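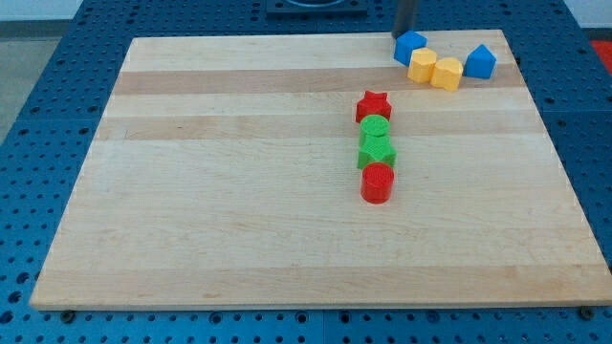
Right, I've been promising a thread on wood movement for weeks and it's raining, so let's go. If you've ever had a drawer that sticks in winter and rattles in summer (or the other way round, depending on your heating), this one's for you!

Wood never stops taking in moisture and giving it back. It doesn't matter how old it is or how much oil you put on it. When the air is damp the board gets wider, when the air is dry it gets narrower. Along the length it hardly changes at all, and that difference is behind nearly every cracked tabletop you've ever seen.

Think of a plank as a bundle of straws. Fill the straws and they get fatter, but not longer. I had this explained to me by Oğuzhan Bozkurt on a weekend course with an actual fistful of paper straws and I've never forgotten it.

Then there's which way the rings run. A board where the rings lie flat to the face moves nearly twice as much across its width as one where they stand upright. So when you're at the timber yard, look at the END of the board. Everyone looks at the face, because the face is the pretty bit, but the end tells you how it's going to behave.

Flat-ringed boards also cup, and they cup away from the heart of the tree. Draw a smile on the end following the rings, then imagine the rings trying to straighten themselves out. Which is pretty much what they do. I love this stuff so much.

Gluing narrow strips into a wide panel helps a lot. Each strip still moves, but the cupping gets shared out in lots of tiny bits and the whole thing stays much flatter. The total width still changes though! People forget that part. A glued-up panel is still wood.

My own disaster: the Banine sideboard (I name my furniture, leave me alone). Lovely beech top, 3 coats of oil, and I screwed it down hard at all four corners in February with the heating on full. By August it had pulled one of the rails clean off the leg. Beech moves a LOT.

The fix is so simple. Slotted holes! Screw tight in the middle, or along one edge, and let the rest slide. The slots run across the grain. You can also use those little wooden buttons that sit in a groove, they take an evening to make and you feel like a proper Georgian cabinetmaker.

Same goes for breadboard ends, by the way. Glue the middle few centimetres, peg the outer ones through stretched holes, and don't you dare glue the whole length. You'll see the ends stick out a touch in a dry spell. Lovely. Means it's working.

Somebody asked how long to leave timber indoors before using it. I leave mine 3 weeks in the room where the piece will live, stacked with little sticks between the boards so air gets all round. Teodoro Tlapale, who taught me dovetails, leaves his for 9 and tuts at me.

A cheap moisture meter is worth having too. Air-dried boards from my usual yard come in at 18 per cent, and a heated house will pull them down well below that. Build straight from the yard and you're building something a size too big.

Off to plane some cherry now. If you've got a cracked tabletop, post a photo of the underside and I'll have a look on Friday. Underside please, that's where the screws are!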